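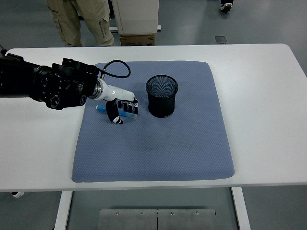 Attachment 1: white hand marked 5, white table

Clomix Support
Ticket subject: Flu vaccine allocation refuses to leave Rowbotham
Submitted by: Bekstead clinic, pharmacy desk
Product: Clomix Stock, allocation module
Priority: High (downgraded to Normal by system, upgraded to High by me, downgraded to Normal by system)
Status: Closed

Bekstead clinic, Tuesday
Our share of the August flu vaccine delivery is 700 doses. They are in the Grurwood county fridge at Rowbotham, a place I can see from our parking lot. Clomix says the doses are "in transit." I called Rowbotham and they are looking at the boxes, which are on a shelf and not transiting.

The allocation can't be accepted on our side until the status changes to "arrived," and it can't be marked "arrived" until we accept it. I have tried logging out, logging in, a different browser and asking nicely. Please advise.

Clomix Support
Thank you for contacting us! Please clear your browser cache and try again. If this solves your problem, no further action is needed.

Bekstead clinic
Cleared. The doses remain on their journey. I also lost my saved password for the payroll site, so the exercise wasn't a total waste.

Clomix Support
Thanks for trying that. Could you confirm which delivery site is set on the allocation? Open the allocation, choose Details, then Route, and copy what it says.

Bekstead clinic
Route says: Rowbotham > Bekstead > Rowbotham > Bekstead. I didn't set this up, but I admire the stamina.

Clomix Support
That does look unusual. Has anyone at your site or the county edited the route since the order was placed?

Bekstead clinic
The county office in Grurwood moved us from zone 2 to zone 6 last month. We got a letter about it, then a letter saying to disregard the letter, then the first letter again. Would that do it?

Clomix Support
Yes, that would do it. When a clinic changes zone with an order open, the old route should be closed before the new one is added. In this case both are still active and each is waiting for the other to finish. I'm passing this to our second-line team.

Clomix Support, second line
I can see both routes. I can remove the zone 2 one from here, but the county has to approve the change. A request has gone to the county administrator account.

Bekstead clinic
Who is the county administrator account?

Clomix Support, second line
It's registered to the pharmacy desk at Bekstead clinic.

Bekstead clinic
Of course it is. Found the request in my spam folder, under an offer for discount gutters. Approved at 6 p.m.

Clomix Support, second line
Thank you. Old route removed and allocation refreshed. Can you check the status?

Bekstead clinic
Status is "arrived." The Accept button works. The doses are still across the road, but the van is booked for the morning and the paperwork now agrees that they exist.

Please take the administrator role off our account and give it to someone in Grurwood. They can keep the gutters.

Clomix Support, second line
Role change submitted. It will need approval from the current administrator.

Bekstead clinic
Approved. Close it.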